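Grulton Opens Collection of 2,787 Tabletop Demonstrations for Robot Learning

Dish-sorting recordings made with the Milell wrist camera are offered to labs and schools at no charge

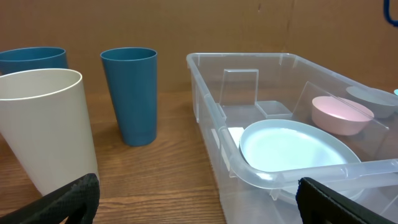
Press Release No. 56 | Page 1 of 2

ETOW, Mar 6, 2026 - Grulton, a robotics company based in Etow, today released a collection of 2,787 recorded demonstrations of everyday dish handling. The recordings were made for training systems that learn to control a robot arm from examples. They cover tumblers, bowls and plates being picked up, moved and set into or taken out of bins and racks.

The collection is called Hashemi Table. It was put together at the company's workshop in Etow, where recording began in October. Each demonstration was carried out by a trained operator guiding a two-finger gripper, with a small Milell camera fixed close to the fingers. The camera records what the gripper faces as it moves. Arm position and finger opening are stored along with the video.

Plastic tableware makes up most of the material. A typical setup has a few tumblers standing on a wooden table next to a clear storage bin, with a plate and a bowl resting against transparent dividers inside it. Clear plastic is hard for a camera to read, and the company chose to record a large share of the demonstrations with it. Cups that stand partly behind other cups were included for the same reason.

"Our earlier models did well with one cup in the middle of a table," the company said in a statement. "They did badly when there was a bin next to it, or when a second cup of the same color stood close by. We needed recordings of that kind and could not find enough of them, so we made our own."

What the release contains

Of the 2,787 demonstrations, 1,000 involve tumblers only. Another 779 involve loading or unloading a bin that holds at least one plate or bowl. The remainder are mixed tasks in which the operator was given a short written instruction and chose the order of the steps. The instruction is included with each recording as plain text.

Operators worked from 56 table layouts. Between recordings, items were moved, swapped for others of a different color, or turned to face another way. Attempts in which an item slipped or was put down in the wrong place were kept. They are marked in the index so that users can leave them out or study them separately.

All recordings were checked by a second operator before release. The check covered video quality, timing between the camera and the arm, and whether the written instruction matched what was done. Recordings that failed on timing were removed and do not count toward the total.

Use in training

Grulton has used the collection to train its own grasping software, which is in testing at the Etow workshop. The company is not publishing test results with this release. A report on the software will follow separately, together with the settings used in training.

The company asks that groups using Hashemi Table keep one set of layouts aside for testing. A suggested split is included. Layouts in the test portion use bin positions that do not appear in the training portion, and results from the two should not be mixed when they are reported.

Availability

Hashemi Table can be requested starting today by universities, schools and nonprofit research groups. There is no fee. Companies may request it under a separate license, with terms provided on application. Users receive the video, the arm records, the written instructions, the index and a short guide to the file layout. Sample code for reading the files is also included.

Requests should state the name of the group, the intended use and one contact person. The full collection is sent on a drive or made available for download, depending on the applicant's connection. A smaller sample set can be downloaded without an application.

Corrections to the index will be issued as they are found. Users who come across a mislabeled recording are asked to report it with the recording number and the time at which the problem appears.

About Grulton

Grulton develops grasping software and training material for robot arms used in kitchens, canteens and light packing work. The company operates a workshop and recording space in Etow. Milell is its line of small cameras for mounting at the wrist of an arm.

Media contact: Grulton Press Office, Etow

Requests for the collection: Grulton Data Desk, Etow

Press images may be reproduced with credit to Grulton.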